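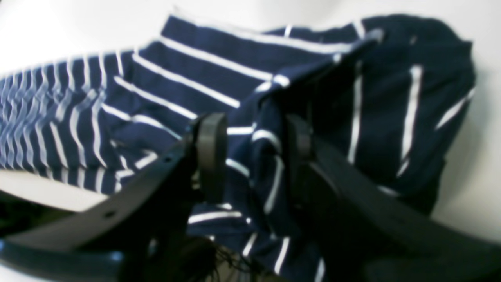
Lilla Fekete reckons we should swap to a plain towel and come back to clothes next term, and I can see why, but I'd love to hear from other uni clubs before we chuck it in.

So, the project. We're the Caltthorpe robotics club and our team is trying to get a two-armed robot to take a scrunched-up garment and spread it out ready for folding. We drive it by hand to record demos, then train on those. We've got 379 demos so far, all with the same navy and white stripy thing, and the policy does lovely big confident reaches and then dithers. It gets one gripper near a fold, hovers, backs off, hovers again. Drives me up the wall! 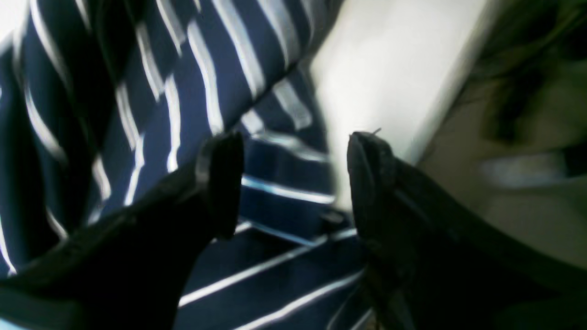 My hunch is that it can't tell the top layer from the one underneath once the stripes start going every which way. Lilla's hunch is that our demos are a mess (five drivers, five styles, mine probably the worst). The other headache is when both grippers have hold of it and the whole lot comes out as one long twisted sausage instead of opening up. Do we drop it and regrasp, or teach it to untwist in the air? Open day's in October, so we've got a bit of time but not heaps. 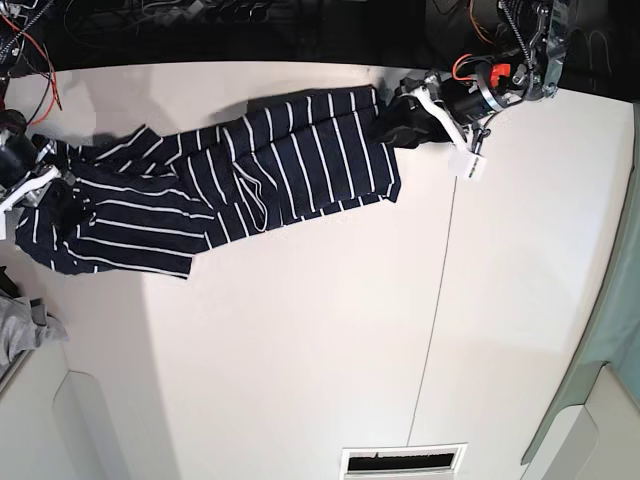
Replies

Stojanovska
Regrasp, every time. We spent most of a semester on untwisting in the air and binned it. Put it down, let go with one side, go looking for a hem or a corner. And I'm with Lilla on the demos, sorry. Pick 2 drivers, agree on which bit of cloth you go for first, and record 52 or so clean ones. Train on only those and see if the dithering settles. Ours did, mostly. Don't bin the old ones though, you might want them for pretraining.

jirnent_dad
just get more data mate. 1,000 demos minimum

Clumora
I'd look at your wrist views before anything else. Play a few back at the speed the policy sees them and ask yourself whether you could pick the top layer.

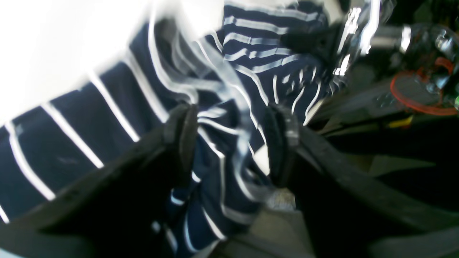
If you can't, slow the last few centimetres of the approach right down, because blur plus stripes is a rotten combination. Brighter, more even light did a lot for us too. I'd keep the stripes, personally. A plain towel will feel like a win and then you'll be back at this same spot next term with a different colour of headache.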